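Call for participants: Civil preparedness and first aid course for residents of Demholm and Rotmont

The Platus Residents' Association is looking for 40 adults who want to take part in a free course on how to act when a town comes under threat. Many people in our region have relatives living near a front line, and after the exercise in June we received a lot of questions from families who felt they did not know the most basic things.

The course is not military training and no weapons are used. It is led by Aiguo Su, who worked for 19 years as an army medic and now teaches emergency care in Rotmont.

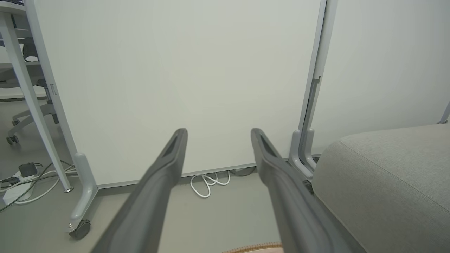
Vol. 2, p. 19

What you will learn

Participants will practice how to stop heavy bleeding, how to move an injured person with one helper, and how to prepare a cellar or an inner room for a longer stay. There is also a part about reading official warnings and about what to pack when you have only a few minutes to leave your home. One evening is given to children and older people - how to speak with them, and how to keep them calm during an alarm.

Who can apply

You should be 18 or older and live in Demholm, Rotmont or the villages between them. No earlier experience is needed. We would be glad to have also some people who speak a second language, as two of the groups will be mixed. If you have a health problem that makes it hard to kneel or to lift, please write it in your application and we will find a suitable task for you. 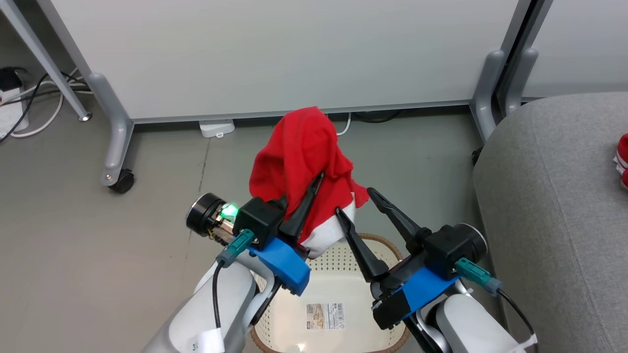 The meetings are in the evening and each of them takes two hours. We ask that you come to all of them, for the exercises build on each other and your partner will depend on you. Please wear old clothes and closed shoes. Tea is provided, but no meal.

What we offer

The course and all materials are free. Everyone who finishes receives a certificate and a small first aid kit to take home. Travel costs from the villages can be paid back if you keep your tickets.

How to apply

Write a short letter, in your own words, with your name, your age, your address and the reason why you want to join. Send it to Sihan Wan, course office, Cao House, Demholm, or bring it in person. Letters must reach us by 11/26/20. We answer every letter, also when all the places are already taken - in that case we will put you on the list for the next course, if you agree.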